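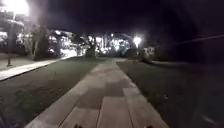
Digby Dunstan
@digbydunstan · 10 de novembro de 2025

Terminei o período de teste do Druta, o robô de ronda noturna que a Tawhiri aluga a condomínios e parques empresariais. Vou deixar minhas notas neste fio. Paguei o aluguel do meu bolso.

2/ O pacote: o robô, a base de carga, um tablet e o acesso ao painel por 30 dias. Chegou em duas caixas. A montagem é encaixar a base na tomada e prender o módulo da antena com quatro parafusos. A chave vem junto.

3/ Usei no Tarnatcombe, sempre depois de escurecer. A rota que gravei tem 907 metros, quase toda em caminho de placas de concreto com gramado dos dois lados.

4/ Gravar a rota é simples: você conduz o robô uma vez pelo controle do tablet, salva e dá nome. Refiz a minha porque passei perto demais da grama numa curva e ele repete o erro direitinho.

5/ Juntas entre placas: passa sem problema. Borda do gramado: respeita, desde que haja alguma luz. No trecho mais escuro ele reduziu bastante a velocidade e parou duas vezes para pedir confirmação no tablet.

6/ Luz forte é o ponto fraco. Refletor de frente estoura a câmera e o painel mostra "visão limitada". Ele segue pelo mapa, mas não avisa de obstáculo pequeno enquanto isso. Perguntei ao suporte. O Juraj Lukáč respondeu no mesmo dia que a correção está prevista, sem data.

7/ Bateria: o manual promete 160 minutos. Medi 82 com os faróis ligados o tempo todo e transmissão contínua. Com a transmissão só por evento melhora, mas não cronometrei.

8/ Alertas: recebi 20 em outubro. A maioria era galho ou folha no caminho. Dá para ajustar a sensibilidade por trecho, e essa opção está escondida em Rotas > Avançado.

9/ Ruído baixo. A Yvette Sutherland, que mora ao lado do percurso, só ouviu o bipe de quando ele volta para a base. O bipe se desliga no painel.

10/ Eu alugaria de novo para caminho pavimentado e iluminação regular. Para terreno com refletores apontados para a rota, esperaria a atualização.

11/ O próximo teste é o Plarnirgate, com o mesmo percurso e as mesmas medições. Se alguém já usou, me diga como ele se comporta em rampa.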